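Clineo Bench Planner

Home / Software / Planning and control / Clineo Bench Planner

Product code: 2994
Current release: December
Licence: per workstation, perpetual, with updates for the first year
Price: £549 excluding VAT

Clineo Bench Planner is a motion planning and rehearsal package for single-arm laboratory benches. It loads a model of your bench, works out collision-free paths between the stations you name, and lets you run the whole routine in simulation before it goes to the real arm. It is written and maintained by Naswood and sold through this site and through Ong.

The software runs on an ordinary desktop PC. A dedicated graphics card is needed only if you want rendered camera views during rehearsal. Path planning and collision checking work without one.

What it does

Bench Planner keeps three things in one project file: the bench layout, the tool description and the task script. The layout holds the position and outline of every fixed item. The tool description holds the shape of the gripper, including how far the fingers reach when open. The task script is a list of moves and grips in the order they should happen.

When you press Plan, the software checks each move against the layout and the tool together. A path is accepted if the arm, the gripper and anything being carried all stay outside the clearance you have set. If no path is found, the planner reports the two items that come closest and the point in the script where it happens. You can then move an item, change the approach direction or reduce the clearance for that one step.

Clearance can be set for the whole bench or item by item. Most users keep a wide margin around instruments and bottles, and a smaller one around plate holders, where the gripper has to come in close.

Rehearsal mode

Rehearsal mode plays the planned routine in a rendered copy of the room. You can place as many cameras as the graphics card will carry. Each camera has its own lens model, so a wide-angle or fisheye lens can be matched to the one you intend to fit. Frames are saved with the joint positions and gripper state for the same moment, and can be exported as an image sequence with a CSV file.

The saved frames can be passed to your own perception code through the Lillo connector, which is included. Lillo uses the same message format for rendered and real cameras, so the code on the receiving end does not need to be changed when you switch over. The connector can be set to drop late frames or queue them. The default is to drop.

Room contents outside the bench are optional. The supplied room set includes shelving, storage boxes, chairs, floor coverings and wall panels, and each can be switched on or off. Colours and lighting can be varied between runs from a seed number, so a run can be repeated exactly.

What is included

Bench Planner application and installer
Lillo connector, with Python and C++ bindings
Starter library of 300 bench and room models
2 sample projects, one for plate handling and one for general pick and place
Printed quick start card and full manual as a PDF
Email support for one year

Requirements

64-bit Windows or Linux
16 GB of memory, 32 GB if rehearsal mode is used
20 GB of free disk space for the full model library
Dedicated graphics card for rendered cameras
Network connection for activation only

Importing your own equipment

Models can be brought in as STL, OBJ or STEP files. On import, the software makes a simplified outline for collision checking and keeps the detailed version for rendering. You can edit the simplified outline by hand. This is worth doing for trays, open racks and anything with a deep recess, as the automatic outline treats these as solid blocks and the planner will refuse to let the gripper inside.

Flexible tubing is not simulated. Tubes and cables are imported as fixed shapes, and should be drawn in the position that takes up the most room.

Rendered views from rehearsal mode
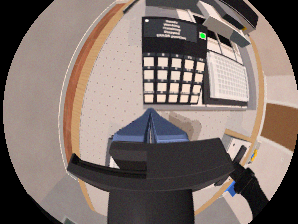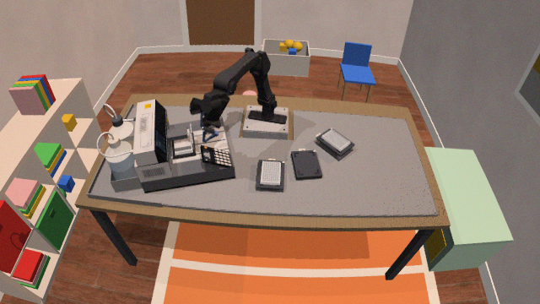

Layout files are usually the longest part of setting up a new bench, and we suggest starting with the large fixed items and working down to the small ones. Put in the arm base first and lock it. Add the instruments next, then bottles, then holders. A holder is a separate item from the plate that sits in it, and should be entered that way even if the two normally stay together. In the room view, the middle holder, set slightly farther back, is empty while those on either side carry plates, and the planner keeps a different height for each case. If a plate is attached to its holder as a single model, the script cannot pick it up.

Once the layout is in, save it under a new name before you begin the script. Scripts point to items by name, and renaming an item later will break any step that uses it. The Check Names command on the Tools menu lists broken steps.

Ordering and support

Orders placed before 3 pm are activated the same day. The licence key is sent by email to the address on the order. Quick start cards are posted separately. Licences can be moved to another workstation by signing out on the first one.

Layout reviews and quotations for several workstations are handled by Izzati Ngui. Please attach the project file if your question concerns a path that will not plan, and state the release shown under Help.

Returns are accepted on licences that have not been activated.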